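Ata da reunião da Associação de Moradores do Edifício Valdovinos
Dezembro, 19h30
Redigido por Stepan Hladun, secretário

14 partilhas · 3 comentários

Presentes: Theano Sfakianakis (presidente da mesa), A-yeong Song, Young-sook Chae, Stepan Hladun e os moradores que assinaram a folha de presenças. Yoon-hee Cheon chegou durante o ponto 2.

1. Aprovação da ata anterior

A ata foi lida e aprovada com uma correção. Onde estava escrito "escada sul", deve ler-se "escada norte". A senhora Chae pediu que a correção fosse feita também na cópia do átrio.

2. Infiltração na cobertura

A presidente apresentou os dois orçamentos recebidos. A firma Lendar propõe retirar a tela antiga e colocar uma nova em toda a cobertura. A firma Andik propõe reparar somente a zona junto às chaminés, por 1.204 euros, com garantia de três anos. A senhora Song perguntou se a reparação parcial não obriga a pagar duas vezes. A presidente respondeu que é possível, mas que o fundo de reserva não permite, neste momento, a obra completa.

Yoon-hee Cheon, do último andar, informou que a mancha no teto do seu quarto aumentou depois das chuvas de novembro. Pediu que ficasse escrito que avisou a administração já no verão. Fica escrito.

Votação: aprovada a proposta da Andik, com uma abstenção. A Lendar será contactada de novo na primavera.

3. Contas da água

A fatura comum subiu e ainda não se conhece o motivo. O secretário fez a leitura do contador à noite e de manhã, e os números não coincidem. Foi decidido pedir à Vurura uma verificação da canalização entre a cave e o primeiro andar. Despesa máxima autorizada: 700 euros. Se o valor for superior, o assunto volta à assembleia.

4. Cozinha da sala comum 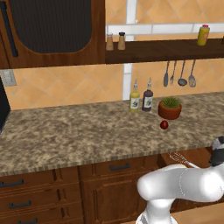 A utilização da cozinha foi o ponto mais demorado. Alguns moradores queixam-se de que há alimentos deixados de uma festa para a outra, e a senhora Chae propôs que cada pessoa leve tudo consigo no fim. A senhora Song não concordou totalmente: o saleiro e o pimenteiro que estão na prateleira de madeira, ao lado do armário, servem a todos e podem ficar. Quanto à garrafa amarela de tampa vermelha, na mesma prateleira, a discussão foi mais longa, e acordou-se que os frascos e garrafas passam a ter o nome do dono e o mês. A regra entra em vigor em janeiro. O secretário escreverá o aviso.

5. Outros assuntos

A luz da garagem continua a apagar-se demasiado cedo. A presidente vai falar com o eletricista. O pedido para guardar bicicletas debaixo da escada norte fica adiado, por falta de tempo.

A reunião terminou às 21h40. A próxima será marcada por aviso no átrio.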